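3.2 What people told us about the kitchen table

We came to this part of the study expecting short answers. The question was a plain one: where in the home do you drink the first hot drink of the day, and has that place changed since you moved in? Of the 579 households that returned the diary, almost all filled in the box, and a great many carried on down the margin and over the page. It was a joy to read. People wrote about which chair catches the sun, about the mark left by a grandparent's teapot, about a table carried up four flights because nobody would hear of leaving it behind.

The table came up far more often than the kettle, the cup or the drink itself. We had planned to code the answers by room (kitchen, living room, bedroom, other), but it soon became clear that the room was the wrong unit. A table could stand in a hallway and still be called "the kitchen table" by everyone who sat at it. We therefore went back and coded every diary a second time, by piece of furniture. 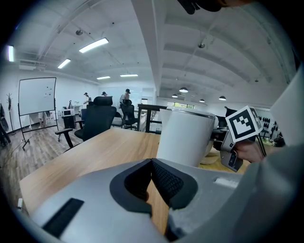 This second coding changed the picture a good deal. In Welomo, where most of the flats are small and the kitchens narrow, people moved the table about through the day and spoke of it with real fondness. In Prirkarow the houses are larger and the table hardly ever moved, yet the seat a person took at it did. Several diaries from there describe a slow shift round the table over the years, as children grew up and left and the good seat by the window came free. We had not asked about seats at all, and we are delighted that people told us anyway.

The follow-up interviews took place in 63 of these homes. Each lasted as long as the pot did, and we let people choose where to sit. The extracts that come next are set in the order in which they were recorded, and keep the speaker's own wording.
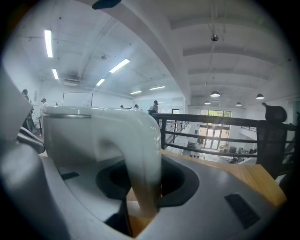 Phromma, June

"We bought it when we had no other furniture. For a while it was the desk and the ironing board as well. Now it is only the table, but I still put my cup down at the end where I used to work."

The end of the table is a lovely detail, and it returns in other interviews from the same town. People who once worked at the table kept the working end for the morning drink, and moved to the other end for meals. In two homes the speaker noticed this only while telling us about it, and laughed. We take it as a sign that the habit lives in the hands – it is learned through reaching and setting down, and it outlasts the job that first gave it a shape.

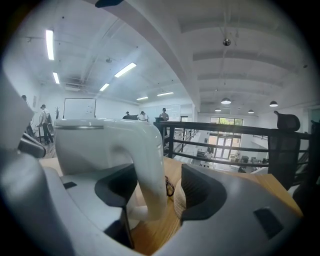
Figure 4. Tabletop study, detail.

Habits of the hand are hard to put into a diary, and here the interviews did far more for us than the written answers. Speakers would break off and curl their fingers round a cup that was not there, to show how they held it. Written notes lose most of this. One useful way to think about the gesture is as a plain shape, and the glossy white arm in Figure 4, which rises, loops over and bends back down like a hook turned upside down, is close to what we kept sketching beside the transcripts: up, over and down again. Drawn that way, the Rakanlow speakers stood out at once, for they lifted from the rim, with the fingers coming down from above, while speakers elsewhere mostly went in from the side.

We did not expect a difference between towns on so small a matter, and we would not want to lean on it too heavily. Handles may explain part of it, and the heat of the drink another part. Even so, it was steady enough across the interviews for us to add a question on grip to the second diary, the results of which are given in Section 3.3.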